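Cladora Support
Ticket 3371: Grasp planner picks up the wrong part of the mug in simulated kitchen
Component: Varkimico planner, grasp scoring
Status: Waiting on customer
Priority: Normal

Customer wrote, 7:16

Hello all, and thank you again for being so patient with me over the licence muddle in December. I'm afraid I have another one for you, and I've been going round in circles with it for long enough that I'd be very glad of some fresh eyes.

We've moved our kitchen counter task over to the Olmedo scenes, running the same Varkimico planner we used before, and the mug grasp has gone strange. On seed 2 the planner reports a valid rim grasp, the motion plan comes back clean, and then the gripper goes in a good deal deeper than the pose I asked for. Planning scene and simulator both load from the same file, or at least I believe they do (I have been wrong about this before!). I've put a still from the run in with the log so you can see how crowded it is near the mug.

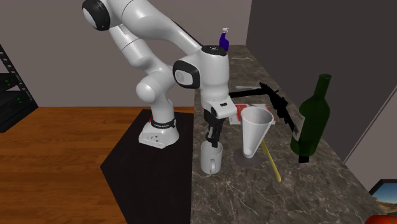
Seed 2, gripper lowered into the mug, funnel to the right of it

The part of the log that worries me is this:

grasp_select: 3,371 candidates generated
grasp_select: 16 left after collision filter
grasp_select: best = rim_top_down
plan: OK
exec: goal tolerance exceeded (z)

I have tried clearing the cache, going back to the older Poveck meshes and raising the approach offset. The offset helps a little, but then the handle grasps all vanish, and I'd rather like to keep those.

Cladora Support replied, 9:02

Good morning, and please don't apologise, it's a lovely clear report and it saved me a good deal of rummaging. My first thought is the collision mesh. The Poveck importer fills hollow objects with a convex hull unless you tell it otherwise, and the planner and the simulator read that setting from separate places. Could you open the scene config and see whether hull_mode says the same thing in both blocks? If they differ, set both to "decompose", rebuild the planning scene and run it again with the same seed, leaving the offset at its default for now.

Customer wrote, 11:40

Well, you were quite right about the two blocks. The planner had "decompose" and the simulator had "hull", and I must have looked straight past it a dozen times. I've set them to match and rebuilt, and the z error has gone from the log on seed 2, which cheered me up no end. I then tried seed 7, which places the arm and the mug differently, to see whether the side approach behaves.

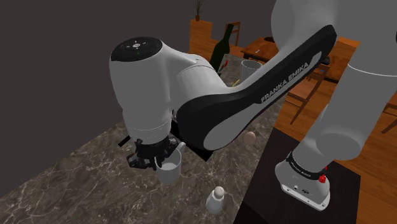
The planner is still ranking the top-down grasps first on that seed, even with the handle weight turned up, so I suspect I've got a second, smaller problem hiding behind the first. Is the handle weight applied before the collision filter or after it? The manual seems to say both, depending on which page I'm on.

Cladora Support replied, 13:25

After it, and I'm sorry about the manual, I've passed that page on to be put right. Could you send me the scores for the 16 candidates that get through, with the weight at its default and then at 2? I'll leave the ticket open in the meantime.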